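4.2 Dating claims and the Skala truck

Restored commercial vehicles are often described as "original" on the strength of very little. The Skala truck, now shown at Tarley, is a fair test. Its published history rests on a chassis plate, one undated letter and the memory of a former driver. Czarnecka accepts all three and puts the truck among the first built. We are less sure. The plate is held on with modern rivets, and the letter names a truck without giving a number.

The engine is a weaker case still. Khokhar lists 121 surviving engines of the type, but his list repeats owners' reports, and we could match only two of its entries to factory records. Neither is the Skala engine. Wear on the cylinder bores has been taken as proof of long quarry service, yet bores can be worn by poor oil in a single season. A figure of over 2,000 working hours is quoted in the club literature with no source at all.

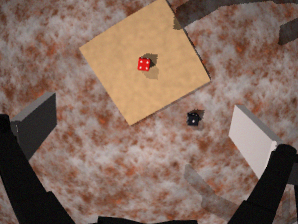

Figure 2. Rendered view of a square tan board on a mottled stone-like surface.

Paint has been asked to carry much of the remaining argument. Chow matched a layer under the cab step to the Zarnitis works green and read it as the factory finish. The match may be good. It shows that somebody used that green, and the color was sold to garages for years after the works closed. No sample was taken from the frame rails, where a factory coat would be most likely to survive under grease. When we asked in April whether one could be taken, the owners declined.

We therefore treat the early date as unproven. A later chassis rebuilt with older parts would fit the same evidence, and the published accounts do not rule it out.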